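Forum Pralell > Cobots et manipulateurs > Règles et bonnes pratiques

Sujet : Liquides et prises secteur dans la zone de travail, vous écrivez quoi dans vos règles ?

tprantl
17 janvier 2026
Bonjour à tous. On m'a confié la rédaction du règlement de cellule pour nos manips sur objets domestiques. Un bras, une table, de la vaisselle, de l'électroménager. J'ai hérité d'un document de 30 pages dont 14 traitent du port des chaussures de sécurité. Sur les liquides, une ligne : « faire preuve de bon sens ». J'ai rencontré le bon sens de mes collègues, je préférerais une règle écrite.

Vous interdisez tout ? Vous tolérez l'eau ? Et les appareils à fiche, vous les laissez branchables ?

Aldana_B
Interdiction totale chez nous. Pas de liquide dans l'enveloppe du bras, jamais, point. C'est la règle 2 du règlement (la règle 1 dit de lire le règlement).

fmarti
Et vos tasses, elles sont toujours vides ? Parce qu'une politique d'attrapage entraînée sur des tasses propres et sèches, le jour où on lui donne une vraie tasse avec un vrai fond de café, elle vous repeint la nappe. Je comprends la logique, mais à force d'aseptiser la table on certifie un robot pour les magasins de meubles.

Notre règle, en gros :
- fond de tasse toléré, tasse pleine non
- bouilloire posée sur son socle, cordon débranché, fiche visible sur la table et pas planquée derrière
- aucun câble du bras qui pende au niveau des objets
- on essuie avant chaque série
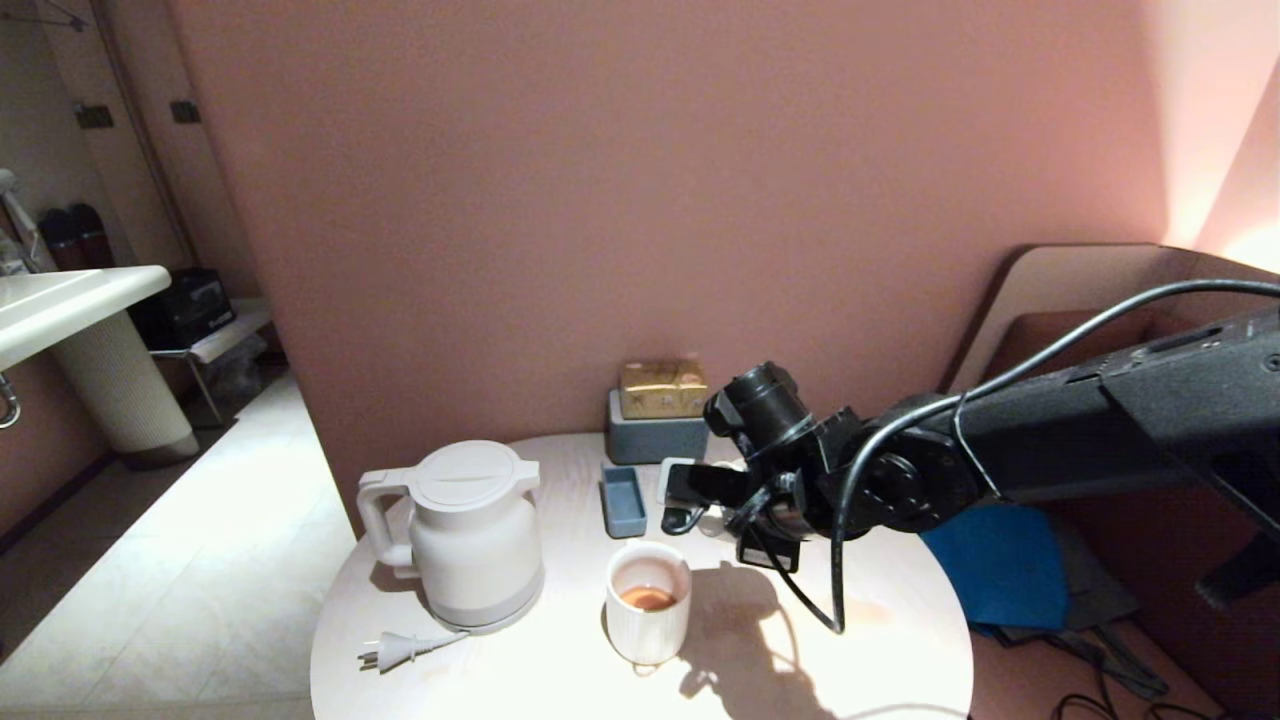
Le dernier point est le moins respecté, évidemment. Le troisième vient juste après. On a beau remonter la boucle de câble avec du velcro, elle redescend dès qu'on étend le bras, avec une constance que j'aimerais trouver dans nos résultats.

Aldana_B
Donc ta règle, c'est quatre points dont deux que tu n'appliques pas. La mienne en a un et on l'applique. Je dis ça, je ne dis rien.

fmarti
Tu viens de le dire.

holzer_andri
Sur la fiche visible, je suis d'accord avec Fabian, et j'irais plus loin : la personne au bouton d'arrêt doit pouvoir constater de sa place que l'appareil n'est relié à rien. Si elle doit se pencher au-dessus de la table pour vérifier, elle est dans la zone du bras et vous avez remplacé un risque par un autre. Chez Idetti on avait coupé la fiche d'un grille-pain, solution radicale, jusqu'au jour où quelqu'un a voulu des tartines.

Pour les câbles du bras, le velcro ne suffit pas. Il faut faire tout le parcours à vitesse réduite, extension maximale comprise, et regarder où la boucle passe au plus bas. Ensuite on la fixe à ce moment-là, pas bras replié. Et ce qui traîne par terre part dans une goulotte.

tprantl
Merci. La vérification bras étendu, je prends. Brigitta, tu avais pondu quelque chose là-dessus pour Standilbridge, non ?

b.stoeckli
Oui, et je l'ai regretté : 182 lignes de tableur, une par objet, avec contenance autorisée. Personne ne l'a ouvert. Ce qui a tenu, c'est une fiche A5 scotchée près de l'arrêt d'urgence :

Appareils débranchés, fiche en vue.
Récipients : un fond au maximum, à température ambiante.
Rien de posé en équilibre dans la trajectoire.
Table essuyée.
Initiales.

Les initiales changent tout. Les gens acceptent très bien de travailler sur une table sale, beaucoup moins de signer qu'elle est propre.

Et sans vouloir relancer la guerre : Aldana, l'interdiction totale est défendable si vos essais n'exigent pas de liquide. Si un jour ils en exigent, quelqu'un fera une exception orale, et une exception orale est la pire règle du lot.

Aldana_B
Recevable. Je note quand même que « un fond » n'est pas une unité.

fmarti
Un fond, c'est ce qui reste quand on a bu le café.

Aldana_B
Ah, donc on boit dans les tasses d'essai. Thaddäus, ajoute une ligne.

tprantl
Ajoutée. Je garde la fiche A5, la fiche secteur en vue et le contrôle du câble bras étendu. Pour « un fond », je mettrai un trait au feutre à l'intérieur de chaque tasse. Il me reste à convaincre Leitner de supprimer le chapitre chaussures, je vous tiens au courant.

holzer_andri
Feutre indélébile, et refais le trait après le lave-vaisselle.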